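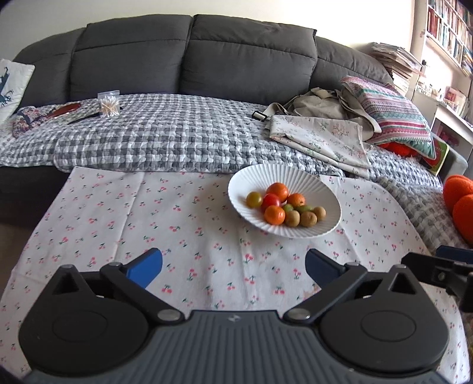
3.2 A fruta fora da cozinha

Nas habitações visitadas, a fruta de consumo diário raramente ficava guardada num único sítio. Parte dela seguia para o frigorífico, parte permanecia na bancada, e uma terceira parte, menor, circulava pela casa numa taça. É desta última que trata a presente secção. Das 203 entrevistas transcritas, 21 referem de forma espontânea a taça pousada no sofá ou numa cadeira, quase sempre sobre um pano.

Figura 4. Taça branca canelada com tangerinas, um tomate e outras frutas pequenas, sobre pano estampado com cerejas, num sofá cinzento.

A taça da Figura 4 ilustra o tipo que designamos por conjunto misto. As tangerinas partilham o espaço com frutos verdes e castanhos, e o tomate entra na mesma taça sem separação. Esta presença do tomate é recorrente no nosso material. Leidy Quispe, responsável pelas entrevistas no bairro de Irkolach, registou que os moradores o classificam como legume quando falam de compras e como fruta quando falam de petiscos — a mesma pessoa pode usar as duas categorias na mesma conversa.

O recipiente também conta. As taças largas e pouco fundas foram preferidas às fundas, e a justificação mais comum foi a de se ver tudo o que há dentro. Uma entrevistada explicou que, na taça funda da mãe, «o que estava em baixo estragava-se sempre». O argumento coincide com as observações de Sala e Awad, que associam a profundidade do recipiente ao desperdício doméstico de citrinos.

O pano levanta outra questão. Esperávamos encontrá-lo sobretudo como proteção do estofo, mas as respostas dividem-se. Vários participantes falaram de manchas e de sumo; outros disseram apenas que a taça «fica melhor assim». Os panos com motivos de fruta foram mencionados com frequência e, em regra, não se destinavam a esta função: tinham sido comprados ou oferecidos para a mesa e passaram para a sala com o uso.

Não dispomos de dados sobre a duração destes arranjos. O questionário, aplicado em julho a 400 agregados, perguntava onde estava a fruta no momento da visita e não há quanto tempo ali se encontrava. Orestis Konstantinidis sugeriu acrescentar um diário de sete dias na segunda fase do projeto Sillel, o que permitiria distinguir a taça que se leva para a sala ao fim da tarde da que lá permanece toda a semana. A distinção é retomada na secção 3.3, a propósito do pão.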